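The Green Pot

My aunt left me three things: a box of buttons, the apartment over the Bataineh bakery, and a recipe for soup that starts with the words "you know how to do this." I did not know how to do this. I'd moved in that May with two suitcases and a head full of plans, and for the first week I lived on rolls from downstairs (still warm at five in the morning, so don't feel too sorry for me).

The recipe was written on the back of a ferry ticket to Grirnen, number 174, and she'd crossed out half of it. Barley, then no barley. "Bones if the butcher is in a good mood." At the bottom it said to leave everything alone until the window fogged up, and to stop lifting the lid, which she'd underlined so hard the pen went through.

So I went down to the secondhand market on Zoltetano Street and came back with a cooker, wrapped in a bath towel and heavier than a dog. The woman wanted more than I had. I gave her what I had, plus a jar of the buttons, and she seemed to think she'd won.

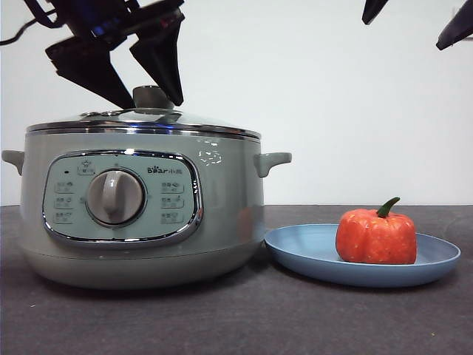
Soup was the whole reason I'd bought it, and I still spent most of that first evening just getting acquainted. It was the green of old hospital walls, a soft green, and I liked it right away. There was one big dial on the front with little Chinese labels down both sides, and I can't read a word of Chinese, so I turned it to the one that felt lucky and pulled up a chair. The glass lid was the trouble. My aunt never had a glass lid! She had to wonder, and I could sit there and stare straight at the onions like they were television.

By eight the window had fogged. I wrote my name in it, then hers, and went to look for bowls.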